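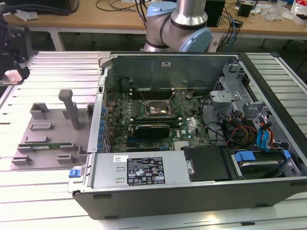 RAM swap demos: what are we collecting, exactly?

tidham_bench
Posted 2025-06-08
Sneha Bhardwaj's plan is 3000 teleop episodes of memory module handling on the old Dell tower before anyone trains a thing. I think that's backwards. Same case, same fixture, same table, two operators. What does the policy learn from the last 2000 that it didn't get from the first thousand?

pichler_fan
It learns what contact looks like when you're half a millimeter off. You don't get that from a small set. Our first run at Druludeck was tiny and the thing would hover over the slot forever.

tidham_bench
Hovering sounds like a camera problem to me. Was there a wrist view?

pichler_fan
No, fixed camera only. Fair point. Still think volume helped.

sbhardwaj
Since I'm being quoted: 3000 is a ceiling. We look at it after every batch. And the tower does get moved between episodes, by roughly 8 cm either way.

tidham_bench
Moved, but always on its side with the panel off and always the same cables in the same loops. Tie the power bundle back and I bet you it falls over.

M. Pawlowska
You're both arguing about the case and skipping the fixture. If the card always starts level in the slots, you're teaching half a task. Tilt it. Leave one slot empty sometimes. And keep the failed grasps, please. Aditz threw theirs out and then had no recoveries in the data at all.

sbhardwaj
We keep the failures but they're tagged and left out of training for now.

M. Pawlowska
Then you don't really keep them.

gus_k
What does success mean in your labels? Module in the slot, or latches closed? I've watched people mark an episode good when one end was sitting proud.

sbhardwaj
Operator's call at the moment.

gus_k
Yeah. I'd fix that before recording another one.

tidham_bench
Seconded. Also still waiting to hear why a second tower is too much to ask. Any brand, I don't care.

sbhardwaj
Bench space. I'll ask again in the week.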